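Category: Working Papers / Foreign Exchange

4.2 Sample and moving average rules

The sample covers the daily closing rates of two currency pairs, and after removing the public holidays it has 904 observations. The rates were taken from the Billitz price archive, in which the last day is 12 July 2019. We follow the approach of Garrido, who compared short and long averages on the Kastlow commodity index, but we use windows of 25 and 40 days. A buy signal is recorded when the short average closes above the long one, and the position is kept until the opposite signal comes. Trading costs are charged on both sides. The results for the first pair are weak: the rule earns a small profit before costs and a loss after them. 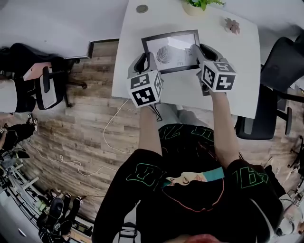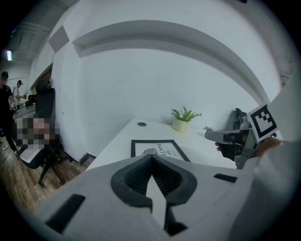 Figure 3. Desk with a framed print in a thin black frame and white mat.

4.3 Robustness of the signals

It is possible that the losses come only from the choice of windows. For this reason we repeated the test with 2,000 resampled price series, using the block method of Öberg. The mean return stayed below zero in both pairs, although for the second pair the difference is not significant. We also left out the month of November, when the spread in the Custulstead quotes was unusually wide. This did not change the sign of any result in Table 5.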